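Tendadent Hand-Held Gripper, Demonstration Kit

The Tendadent is a two-finger hand-held gripper with a camera fixed behind the fingers. An operator carries it through a task by hand, and the recording is used to train a policy that later runs on an arm. Kovosura sells it as a kit for labs doing manipulation research.

What is in the kit
Gripper body with left and right fingers
Camera mount
Spare finger pads
Calibration card
Recording software, one seat

Finger pads
The pads are a wear part. A torn pad still closes on most objects, but its ragged edge shows up in the camera view and can become something the policy learns from. Our advice is to replace both pads together and note the change in the session log.

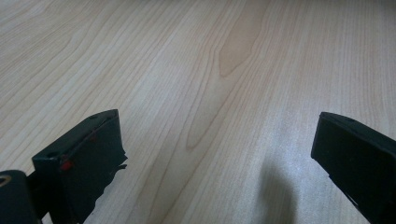

Starting position matters more than most new users expect. In the method published by Abimbola Nwankwo and Vivek Rana at the Rarnley lab, every demonstration begins with the fingers open and nothing between them. The operator holds still for a moment, then starts the approach. The software marks that pause and uses it to line up finger width with the video.

Results from the Rarnley study
The team recorded 796 demonstrations of picking up small objects from a tabletop, with 18 objects in the set. A policy trained on all of them completed 87 percent of test picks. Most of the failures were on soft objects, where the fingers closed too early and pushed the object away.
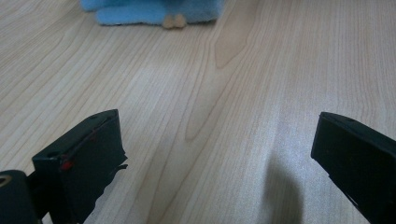 Long approaches helped. Demonstrations that started well back from the object gave the policy more chances to correct its path than those that started close to it. Vandana Singhal repeated the test on a second table at Tomar and saw the same pattern, with a lower success rate under uneven light.

Lighting
Use even, diffuse light. The fingers cast a shadow on the table, and a hard shadow is easily confused with an object edge.

Ordering
Kits ship in 18 working days. Spare pads are sold in pairs. For quotes, contact Fadwa Saber in sales. Questions about the data format go to Dinesh Rawat.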